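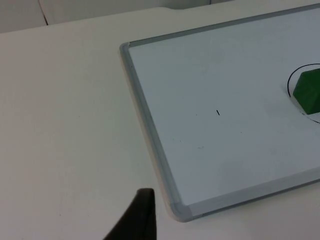 How do you reach Golska if you do not drive? You take the morning bus from Rinville to the crossroads, and from there you walk 12 kilometres along the river.

Blog > Travel > On foot

Search this blog Go

I did this walk in April with my old friend Mostafa Metwally, whom I know from my student years. His cousin Doaa Ashour moved to Golska after her marriage, and she had been inviting us for a long time. She told us on the telephone that the path was easy. For her it is easy, she walks it with shopping.

The first part is flat and goes between orchards. After the old mill the path climbs, and we stopped often, mostly for me. Mostafa had brought boiled eggs and a very large bag of dates, and we ate them on a wall while two dogs watched us with great attention. I learned there the local word for "nearly arrived", but I have already forgotten how to say it properly.

Golska has more than 1000 people in summer and much fewer in winter. The church has the year 1222 cut above its side door, although Doaa's father-in-law says the stone came from another building. He says it with such pleasure that I did not want to ask for proof.

We stayed two nights. In the evenings the family sat outside in their coats and spoke three languages at the same time, and I understood perhaps half. I liked this very much – when you do not understand everything, you look more at the faces. Doaa made lentil soup with lemon the way her mother made it, and her neighbours now make it also, but with too much pepper, she thinks.

For the way back we were lazy and took a lift with the man who delivers the bread. He leaves at five in the morning and he does not wait.

Posted Jun 7, 2021

12 comments 3 shares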